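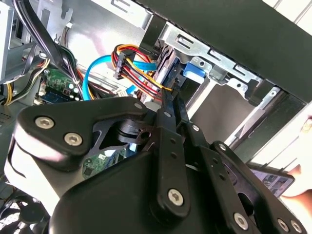
Mirjana Radulović wrote to us that her old tower became so quiet after the change of the power supply that she checked two times if it was switched on. She has the Bumik 695 since last winter, and she asked us to put on this page more information about the cables. We have done it now.

Shop > Computer Parts > Power Supplies > Bumik 695

Posted by Tihomir Lazarević, Tuesday, June 2, 2026

Bumik 695 Power Supply for Desktop Computers

The Bumik 695 is a power supply for standard desktop cases. It is made for people who want to keep a good computer for more years and do not need the strongest unit on the market. It is suitable for office work, for photo editing and for a home computer with one graphics card of the middle class. If you have two graphics cards, please choose a bigger model.

The fan turns slowly when the load is low. Under heavy load you will hear it, but the sound is even and without whistling. We ask you to keep the opening for air free from dust. A soft brush is enough, and the unit must be unplugged from the wall before you clean it.

About the cables

All cables can be removed from the unit, except the main one for the motherboard. In the box there are five cables for drives and cards. The cable for the processor is long enough to go behind the motherboard tray in most cases of normal height. For very tall cases we sell an extension separately.

Please do not use cables from another manufacturer, even when the plug fits. The order of the wires inside can be different, and this can damage your drives. Such damage is not covered by the warranty.

Before you order

Measure the space behind the drive bay. In older cases the bay sits close to the power supply, and the plugs need some room to bend. Azra Dumitrescu from our Surkavgate store can check your case model by phone if you are not sure.

Warranty and delivery

The warranty is nine years from the date on your invoice. Keep the invoice, also the electronic one is good. Orders which we receive before noon leave the warehouse on the same working day. A unit that was not installed can be returned in its box, with all cables inside the bag.

Also from Bumik: the Fekov case fan and the extension set for tall cases.

9 comments
Share 5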